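Chapter 7
Goods That Come In to Go Out Again
Filed under: Trade and Customs / Course Texts
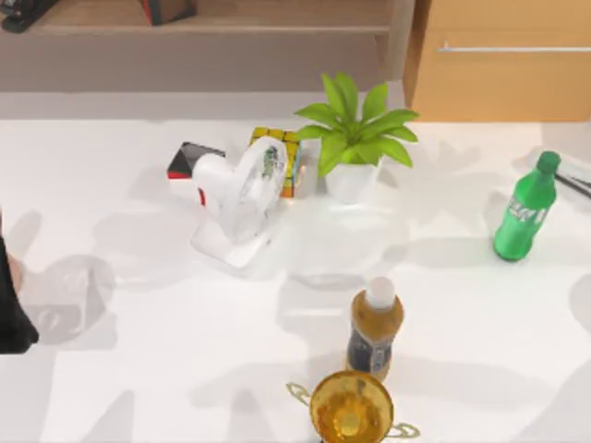

Suqin Du objects that the word "duty" misleads beginners, who take it to mean a charge on everything that crosses a border. Her point is that the charge falls on goods that enter the home market, and that a large share of cargo in any busy port is never meant to do so. Students who miss this, she argues, spend the rest of the course confused about why a warehouse full of foreign goods may owe the state nothing.

The objection is a fair one, and this chapter starts from it. Chapter 6 dealt with ordinary import: the goods arrive, the importer files an entry, the duty is worked out and paid, and the goods are released. We now turn to goods held in a bonded warehouse.

A bonded warehouse is a building or yard approved by the customs authority, where imported goods may be kept before duty is paid. The operator gives a bond, a written promise backed by a bank or an insurer, to pay the duty if the goods go missing or leave without permission. While the goods stay inside, the duty is suspended. It becomes payable when they are withdrawn for home use. If they are shipped abroad instead, the duty normally falls away.

Take the port of Borkotska, which we will use throughout the chapter. Closel, a trading firm, lands a cargo of ceramic tiles there in November. It has buyers for part of the cargo in the port city and hopes to sell the rest to Jin, a builder's merchant in a neighboring country. If Closel entered the whole cargo for home use on arrival, it would pay duty on tiles that may never be sold locally. It would then have to claim the money back after export, and refunds are slow. So it places the cargo in the bonded warehouse run by Banine and pays duty on each lot as it is withdrawn.

Three parties have an interest in this arrangement, and they do not want the same thing. Closel wants to hold on to its cash. Banine wants storage fees and low risk, as the bond is in its name. The customs authority wants to know where the tiles are at any time - and to be paid for any that stay in the country.

Most of the rules in this chapter come from that last concern. Goods under bond must be recorded on arrival and again on removal. They may be sorted or repacked only with permission. There is a time limit on storage, and when it runs out the goods must be entered for home use, exported, or given up to the authority. In our example the limit is 2 years. Real limits vary from country to country, and some goods that spoil easily have much shorter ones.

The rate of duty can change during storage. Suppose the rate on tiles is 7 percent when the cargo lands and 9 percent when Closel withdraws its first lot. Which rate applies? Many systems use the rate in force on the day of withdrawal, so delay carries a risk as well as a benefit. Section 7.2 works through the sums under both methods.

Bonded storage should not be confused with a free zone, which is covered in Chapter 8. The two overlap, and some ports have both behind the same fence. A free zone is an area with its own legal status, often with factories in it. A bonded warehouse is a single approved site, and its purpose is storage.

Before reading on, look again at the sample entry form at the end of Chapter 6. The warehouse entry in Section 7.1 uses the same layout, with two added boxes for the warehouse number and the bond reference.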